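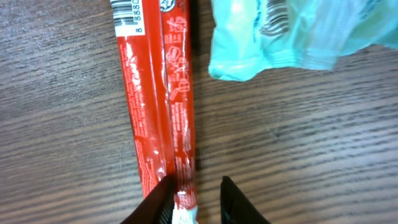 Eglė Kairys

팔리스(Pallis) 원격조종 키트 2주 사용기. 바쁘니까 짧게 씀.

구성은 손에 쥐는 조종기, 손목 카메라, 손가락 두 개짜리 그리퍼. 가격 653유로, 배송비 별도. Timix랑 고민하다가 이쪽으로 감. 조종기가 가벼워서. 그거 하나 보고 샀음.

설치는 반나절. 설명서가 영어판이랑 독일어판이 내용이 다름;; 영어판 순서대로 하면 캘리브레이션에서 멈춤. 독일어판 보고 해결함.

시킨 일은 책상 위 포장지 치우기. 쉬워 보이죠? 전혀. 납작하게 눌린 빨간 비닐 같은 건 손가락이 파고들 틈이 없음. 한쪽 손가락을 포장지에 대고 반대쪽은 상판에 내려놓은 다음 천천히 오므리는 게 제일 나았음. 초록색 반투명 비닐처럼 구겨져서 부푼 건 훨씬 편함. 대충 집어도 됨.

시연은 하루 40개 정도가 한계. 그 이상 하면 손목이 아프고 동작이 지저분해짐. 지저분한 시연은 그냥 지우세요. 아깝다고 남겼다가 학습 다시 돌렸음.

좋은 점
- 조종기 지연 거의 못 느낌
- 그리퍼 손가락 안쪽 요철. 얇은 비닐도 덜 미끄러짐
- 녹화 시작/정지가 버튼 하나. 이거 진짜 편함

별로인 점
- 힘이 손에 안 전해짐. 상판을 얼마나 누르는지 화면 보고 감으로 해야됨
- 손목 카메라가 가까운 데서 흐림. 포장지 잔글씨는 못 읽는다고 보면 됨. 집는 데는 문제 없는데 글자로 분류시킬 생각이면 다른 거 사세요
- 반짝이는 비닐은 빛 반사가 심함. 스탠드 옆으로 치우니까 좀 나아졌음
- 케이블 짧음. 연장선 따로 삼
- 저장 프로그램이 가끔 마지막 시연을 빼먹음. 끝나고 갯수 꼭 확인

손으로 팔을 직접 잡고 가르치는 모드도 있긴 한데 관절이 뻑뻑해서 두 번 쓰고 말았음. 같이 쓴 Ignacio는 그게 더 낫다고 함. 손힘 차이인듯.

고객센터는 답장 이틀 걸림. 친절은 한데 첫 답장은 복붙이었음.

별 네 개. 힘 피드백 들어간 신형 나오면 갈아탈 생각 있음. 예비 손가락 패드는 처음 살 때 같이 주문하세여, 따로 시키면 배송비가 더 나옴.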